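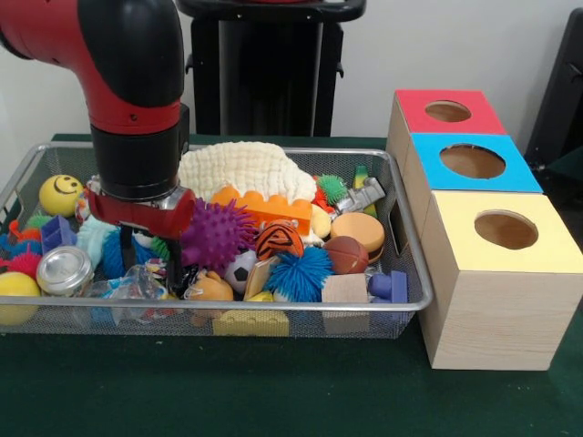 December, 4:40 pm
Tülin Bayram

Second round of cluttered basket trials on Remau. Same mesh basket as the first round, same pile of toys, green cloth on the table, the three hole boxes to the right. Start pose is with the fingers already down inside the rim, because the long approach was eating time and told us nothing about grasp choice.

What I want to know is whether ranking grasps by free space next to the fingers beats ranking by the score from the Kelik model alone. Kelik was trained on single objects on a flat table. In a packed basket it likes the highest point it can find, so it goes for something round on top and pushes it into its neighbors.

Ran 40 attempts with each ranking, alternating in blocks of 5, pile stirred by hand between blocks. Counted a success if the object cleared the rim and stayed in the fingers until the arm stopped. Lifts with two objects logged separately.

Kelik score only: 21 of 40.
With free space term: 29 of 40.

Spiky and stringy balls are the easy ones under both. The spikes give and the fingers find something. The smooth balls are still bad, also the tin, which rolls when one finger touches first. The clear bag got picked twice and both times the depth was wrong by more than a finger width. I'd leave it in. The blanket is a separate problem: the segmenter splits it into pieces, and each piece gets its own grasp candidates. For now I mask it out by hand.

Planning time went up to 145 ms per candidate set with the new term. Fine for this.

Manaia Hinds thinks part of the gain comes from the new term avoiding the walls and has little to do with clutter. Could be. Check by running the wall distance alone, same block order.

Logs are under Tipoki, run 1567. The gripper force column is empty for the first block, I forgot to turn it on.

To do: wall distance run, fix blanket masks, ask Manaia for the old calibration file. No placing into the boxes until the wall run is in.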